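# "The arm did what the software let it do"

Renata Alarcón doesn't like the word glitch. She used to sign off packaging lines for Geerts, where a glitch was something you got written up for, and she now reviews incidents for small labs that run two-arm robots on household jobs. The one she wanted to talk about happened at Tatthorpe, during a run of sorting kitchen utensils into bins.

"The first report I got was one line," she says. "'Gripper fault, cleared, resumed.' That could mean anything."

The log told a longer story. The left arm had closed on a knife handle, lifted it, and lost its position reading for 557 milliseconds. The controller held the last good value and kept going. When the reading came back, the arm corrected all at once, with the blade still in its fingers. The knife ended up on the floor, on the operator's side of the table. The operator wasn't hurt.

I asked whether that made it a minor event. She gave me a look.

"It's minor if you grade by blood. I don't."

The lab's explanation was a loose cable. Alarcón accepts that the cable was loose. She doesn't accept that it explains much. Cables work loose on moving arms all the time, she says, and a controller that fills in a missing reading with an old one will do it again for the next reason. The software, a package called Skumholm, had a timeout for lost readings. It was set to 2000 milliseconds.

"So I asked who picked 2000. It was the default. Then I asked who had tested it, and I got a very long email."

They brought it down to 30. The arms then stopped so often that the team wanted the old number back by the end of the shift. She told them the stops were the cable problem finally showing itself - they had been driving over it for months.

She is just as hard on the fix that followed, a pressure mat from Mirnham meant to halt both arms if someone stepped in close. On paper it was fine. In her own check it failed to trip in 18 tries out of 100, mostly when she put her weight on the edge. The lab had tested it by standing in the middle.

Does she think knives should be on the table at all? She shrugs. People want robots that can clear a kitchen, and kitchens have knives in them. What bothers her is treating the knife like the spatula. Same speed, same grip force, same recovery after a fault.

"Ask them what the arm does differently when it's holding something sharp," she says. "If they start telling you about the camera, the answer is nothing."

She has asked for a second review in December, with a cable pulled on purpose in the middle of a lift. The lab has agreed to the date and is still arguing about the cable. 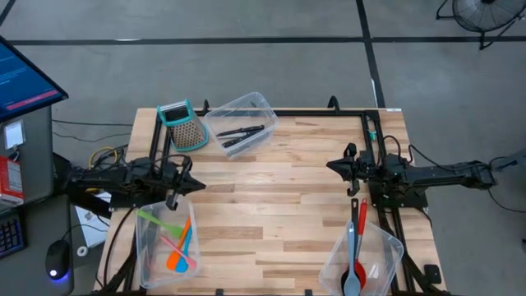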